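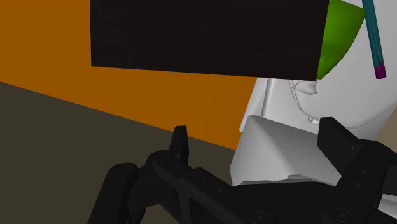 Threads > Kelly Teixeira > Open day at Drerik

Went out to the Drerik open day in Corkstead this afternoon and my head is still full of it, so bear with me, this will be a long one. I signed up back in March and then forgot, and only remembered when the reminder came through at breakfast.

First thing to know is that you start on the simulator. They sit you down at a desk with a screen and a pair of hand controls, and you drive the arm through a made-up room for a while before they let you anywhere near the real floor. I thought I'd be a bit let down by that. I was there for an hour and had to be asked to give up my chair.

Our group leader was a lovely patient woman named Medeiros, who has been at it long enough that she talks to the arm under her breath. She told us that new operators do 20 hours in the simulator before their first shift. I did maybe a quarter of one and my shoulders were up around my ears.

The hard part is depth. You think you're lined up, you close the fingers, and you've grabbed a nice big handful of air. Medeiros said to stop staring at the thing you want and watch the gap on either side of it instead — and my next try was so much better that I let out a little cheer. The fellow beside me got it straight away, but he says he plays a lot of games with his grandkids.

I asked why the colours are so loud in there and she said they change them all the time, walls, floors, the lot, so the software doesn't get too fond of one room. Makes sense to me! My dog learned to sit in our kitchen and for months wouldn't do it anywhere else.

After that came the real floor, behind a yellow line. There were 57 of us through the day, so they took us in small batches. They have 2 arms running, and the older one is called Zito, after a cat that used to live in the loading bay. Zito sorts about 700 parts in a shift. It's a lot quieter than I'd pictured, mostly a soft whirr and then a click.

A boy of maybe eight asked whether Zito gets bored, and the engineer gave him a proper answer, all about what it measures and what it doesn't, crouched down at his level the whole time. I could have listened to that all afternoon.

Tea and date squares at the end, very good ones. If you're thinking of going next time, book early, wear flat shoes, and ask for a second turn at the desk. They said yes to me and I was hopeless.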